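The Second Budget: What a Small Firm Pays After the Robot Arrives

October 14, 2020

When Žofie Procházka started to plan the purchase of a two-armed robot for Winditport, she made one page of numbers. The page had the price of the machine, the delivery and one week of training. Today the same plan has 7 pages, and the price of the machine is only a short line near the top.

Winditport prepares rented offices between one tenant and the next. Its people move desks, push chairs back to their places, empty the bins and check the floors. It is simple work, but there is a lot of it, and it often must be done at night. Procházka keeps the accounts and was asked in August to say if a robot could take a part of it.

She received two offers. Stundimach wanted to sell the machine, with service paid by the year. Dukwood wanted to rent it by the month, with service included. On the first reading the rental looked expensive. Then she added the things that the first offer left out, and the difference became much smaller.

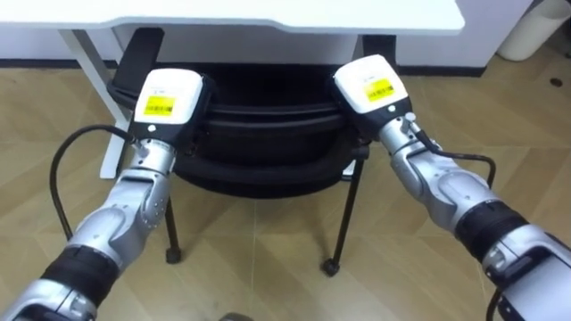 Spare parts were the line that Procházka had guessed most badly. She had written one sum for "wear" and thought it was generous. But a robot that handles furniture touches it all day with the same few parts, and these parts she now lists one by one. With a gripper on each side of an office chair, the white heads are up against the chair itself, and the black cables run outside the arms, one of them in a wide loop. A loop like this can catch on an armrest or on a desk leg. Procházka put $440 in the plan for cables and covers in the first year, and $1000 for one replacement gripper to keep on the shelf. Stundimach told her that the shelf gripper was not necessary. She kept it in the plan, for the reason that a new one takes weeks to come and the tenants do not wait.

The next line was people. An employee must stay near the robot during the first months, and his hours are not free only because he is already on the payroll. With the preparation of the rooms included, she calculated $3930 for this. The director of the firm did not like the number and asked her to check it. She checked it and it stayed.

Also the building costs something. At Ham, the office house where the trial is planned, some doors have a raised threshold, and the storage room has only one socket. An electrician must come. The insurance company wants a separate paper for work in rooms where the tenant has already left his things.

Procházka's advice to other small firms is to ask each seller for the same list in writing: parts, hours of service, travel of the technician, software fees after the first year. Dukwood sent its list in two days. The answer from Stundimach was longer and more detailed, but the software fee was missing and she had to ask again.

Winditport has not signed with either of them yet. Procházka prefers to rent for the trial and to talk about buying only when she has her own numbers from Ham.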